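An Open Evening at Kovside

I'd been meaning to get over to Kovside ever since they moved into the old Brindine building, and last week I finally made it. They held one of their open evenings, doors at six, free coffee, bad parking. I left my car behind the tire place and walked, and I was still early enough to get a chair near the front.

If you're local you probably know Kovside as the people who did the sorting machines for the recycling center. These days a good half of the office works on robot arms, and most of that work happens on a computer before any real arm moves an inch. The evening was all about that part. I'll admit I came for the real arm in the lobby (there isn't one, they have a fish tank) but I stayed until they turned the lights down, so it can't have been that dull!

The person running the demo was Asuka Higuchi, who has been there four years and talks at exactly the speed I like, fast, with lots of stopping to answer people. She had two big screens and a laptop. The simulator is called Wunia, and she builds the rooms in it herself. She told us she'd once spent a whole afternoon on a door handle and her boss had come over to ask if she was all right.

The job that evening was table clearing. You put some things on a table, you give the arm something to do with one of them, and you let it try. Then you let it try again, with everything shuffled. Each batch is 1000 tries, and it runs overnight while everyone is home in bed. Asuka had saved the results from the night before to go through with us, and she also ran some live so we could see it think. Her word, think. A man behind me objected to it and they had a nice little argument.

What surprised me was how ordinary it all looked. I'd expected a gray grid and some floating boxes. Instead there's an orange floor, office chairs, pictures on the walls, a loaf of bread on the table. I asked why bother with a loaf of bread, and she said a robot that has only ever seen a bare table falls apart the first time somebody leaves their lunch out. So she clutters things up on purpose. She changes the pictures, swaps the dishes around, leaves a book on a chair. I have a teenager who could do this professionally.

She let us take copies of some of the renders home on a stick, and I picked these. 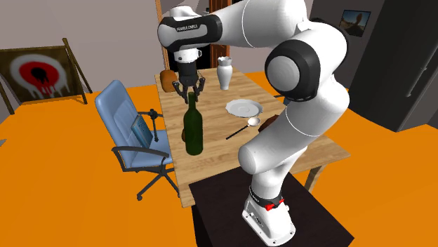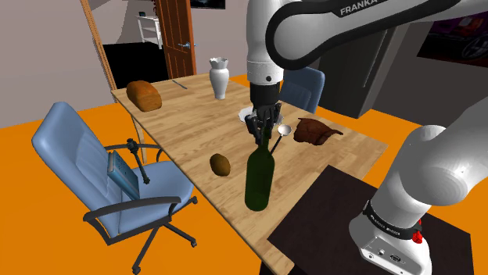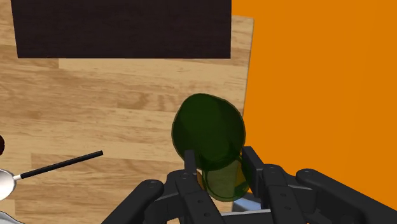 Renders from the Wunia demo at Kovside. Top: the arm over the wine bottle. Middle: fingers on the neck, bottle just clear of the table. Bottom: the green cup, close up.

The bottle got the biggest reaction in the room. It's tall and narrow at the top and I suppose all of us have knocked one over at some point, so there was a lot of sucking in of breath. A little girl in the second row put her hands over her eyes. It's a pretend bottle! On a pretend table! And I was gripping my paper cup so hard I got coffee on my sleeve.

For the batch she showed us, the score on the bottle was 826 out of 1000. I thought that sounded great. Asuka made a face and said she wouldn't want to hand a robot her own bottles at that rate, and then she played us a string of the misses, which were by far the best part of the evening. Some were near things, where a finger clips the glass and the whole bottle goes over in slow motion. Others made no sense at all. In one of them the arm went down very carefully, closed on nothing, and lifted that nothing up with great dignity. We clapped.

The cup was a different sort of problem. It's see-through, and a see-through thing is apparently a headache for a camera — you get the near side and the far side and the table all piled on top of each other, and the software has to decide which of those is the cup. I kept staring at the close-up and getting lost in it myself. The hand in that one has more going on than the two plain fingers on the bottle, with joints all over, and I liked it better for some reason. It looks like something that would live in a tide pool.

Somebody asked the question I'd been saving, whether any of this carries over to a real kitchen. The answer was long and I won't get it all right. The short form is partly. Real tables wobble and real glass is slippery in ways that are hard to write down, so they take whatever does well in Wunia and then start over, slowly, on an actual arm at the Tsuji workshop across the river. That's where the real one lives! They don't do open evenings over there yet, but she said they're hoping for one in April, and I have put my name on the list twice in case one of them gets lost.

Near the end they let people from the audience have a go at setting up a table. You got a menu of objects and a mouse. The girl from the second row went first and put 244 potatoes on it, which we know because there's a counter in the corner of the screen. The computer took a good long while over that one. Most of them ended up on the floor, and when the arm finally came down it pushed the rest after them. I went next and put a spoon on a plate, and I felt old.

I talked to Asuka a bit while she was coiling cables. She studied furniture design before all this, and she said that's still how she looks at the rooms, where would you sit, can you get your knees under the table. I went home and looked at my own dining table, which currently has a sewing machine on it and three kinds of mail, and wondered what score I'd get.

The next evening is on Tuesday, September 16, 2025, same place, and it's supposed to be about drawers. Park behind the tire place. Bring your own cup if you can, they ran out by seven.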